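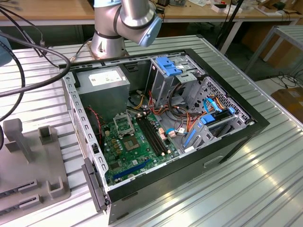 Lists > Grurville Repair and Reuse > Archive > Old computers

From: Nektarios Stefanou
To: Repair and Reuse list
Date: March 1, 2021
Re: Which machines do we keep?

Dear all,

Thank you, Huguette, for the quick answer. I put your words below so that new members can follow.

Huguette Leclerc wrote:
> The school in Coppens can take 21 desktops in June, but they
> ask for the same system on all of them. Also they want to know
> who erases the disks, and if they get a paper for it.

For the disks, Talha Malik and I will do it. One full pass takes 7 hours on the older drives, so we start them in the evening and read the result in the morning. A drive that reports errors goes to the shredder in Biltia — I don't want to discuss this again for every drive. The school will receive one signed page with all serial numbers.

For the system, I propose the light desktop that Rizwan Awan tested last winter. It is not beautiful, but the teachers can learn it in one afternoon. Does anybody have the printed guide in French? My copy has the pages 3 and 4 missing.

One more point. The storage room costs us 188 per month, and the bill for January is still open. Amna Shaikh has the account details, please write to her directly and not to the list.

With kind regards,
Nektarios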